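Furnival open day, 23/04/2023

Archie Tennant met us at the door and took us past the Lirnent stand to the spectacle case tables.

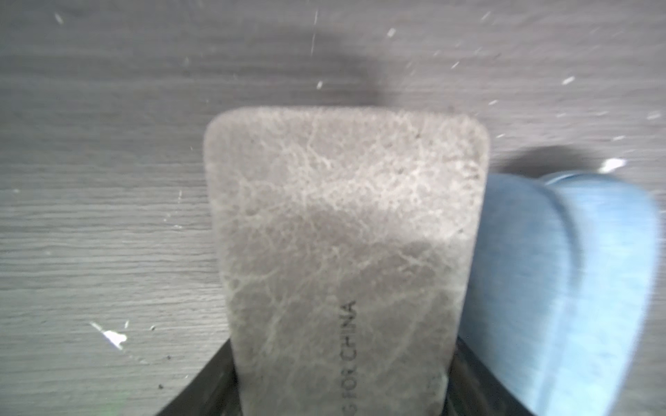 Sturer sends its cases here for sorting before they go to the shops. The finishes vary a lot, and one grey case had a crackled look, a bit like worn leather — I liked it.

A full order is 2,000 cases.

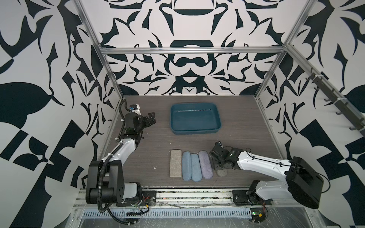
Lomville takes the smaller orders, 80 at a time.
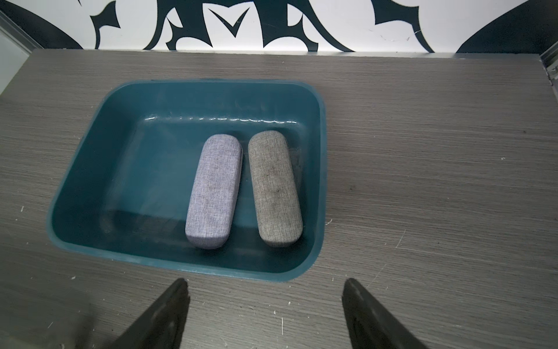

Tea was at the far end, and the bus back took 18 minutes.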